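ロボットに冷蔵庫をさわらせるときの失敗と、うちでの直し方

2018年7月3日

前に「冷蔵庫の整理」の記事を書いたら、意外と「ロボットのいる部屋の冷蔵庫はどうしてるんですか」という質問をもらったので、まとめて書いておきます。私はふだんOnumsideという小さな作業場で、人型ロボットに家事の動きをさせる手伝いをしています。といっても私の担当はプログラムのほうではなくて、もっぱら部屋と台所まわりの支度。棚に何を入れるか、床をどう片づけるか、そういう係です。

で、先週やらかしました。冷蔵庫の上の段から容器を取る練習で、手がドアポケットのふちに引っかかったまま、腕だけが戻ろうとしたんです。ドアがぐいっと引っぱられて、冷蔵庫ごと手前にずずっと動いて、中のトマトソースの瓶が落ちました。割れました。床の板の継ぎ目にソースが入ると、あれ、ほんとに取れないんですよ……。けが人がいなかったのだけが救いです。

停止ボタンは押したんです。でも押した人(私です)が冷蔵庫の横から手を出して瓶を受けようとしていて、ボタンまで一歩遠かった。これがいちばんの反省点でした。落ちるものは落とす。拾うのは完全に止まってから。紙に書いて壁に貼りたいくらいです。

それから変えたことをいくつか。

まず、中に入れるものからガラスをなくしました。瓶は全部、ふたつきの軽い容器に移しかえ。Firvilleの保存容器がちょうど手持ちにあったのでそれを使っています。ふたの角が丸くて引っかかりにくいのがいいです。中身は水か、空のまま。本物の食べ物を入れるのは最後の仕上げのときだけにしました。

次に、棚の奥に滑り止めシートを敷きました。100円のでも十分ですが、食器棚用の厚手のほうがよれません。四隅だけ両面テープでとめて、手前のふちは棚板より指一本ぶん引っこめておくこと。はみ出していると、今度はそこに指が引っかかります(一度やりました)。

冷蔵庫の脚もちゃんと見直しました。うちのは前の調整脚が浮いていて、キャスターだけで立っていたんです。そりゃ動きますよね! 床に当たるまで回して下ろして、後ろ側には転倒防止ベルト。Stüberのベルトを買って、値段は2000円でおつりが少し来ました。これはロボットがいないお宅でも、地震のことを考えたらやっておいて損はないと思います。

床にこぼれたソースの話もしておきます。板の継ぎ目に入ったものは、こすらずに、まず乾いた布を押し当てて吸わせます。そのあと固くしぼった布で、継ぎ目に沿って一方向に。残った赤みには薄めた中性洗剤を綿棒につけてちょんちょんと。水びたしにすると板が反るので、ぬらしたらすぐ乾拭きです。私は9回くらい繰り返して、やっと目立たなくなりました。ガラスのかけらは先に掃除機で、そのあと湿らせたキッチンペーパーで押さえると、細かいのまでついてきます。

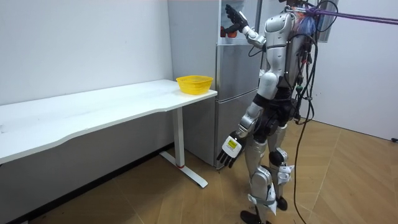 冷蔵庫まわりで次に気をつけたいのが、じつはケーブルなんです。ドアや棚のことばかり考えていると、足もとをすっかり忘れます。背中から輪になって垂れている黒いケーブルのうち、床まで届いている長い一本、こういうのが困りもの。足を踏みかえたときにかかとの下に入ったら、転ぶか、コネクターが抜けるかです。うちではSivardの面ファスナーの結束バンドでゆるく束ねることにしました。きつく締めると腕を上げたときに引っぱられるので、腕をいちばん高く上げた姿勢で長さを決めてから留めます。上からつっている紫のロープには絶対に一緒に束ねないこと。ロープが張ったときにケーブルまで持っていかれます。

あと、机の上のかごも少し考えどころです。冷蔵庫のすぐ横は物を置くのに便利なんですけど、ドアを開ける側だと角が当たります。動かす前に人間の手でドアを全開にしてみて、何にも当たらないか見ておくと安心です。

始める前の確認は、朝の9時に冷蔵庫の脚、ベルト、ケーブル、停止ボタンの順でやっています。ボタンは持った人がその場から動かない。瓶が恋しくても手を出さない。

ドアのパッキンが少しよれてしまったので、そちらはドライヤーで温めて形を戻せるか試しているところです。うまくいったら8月にまた書きますね。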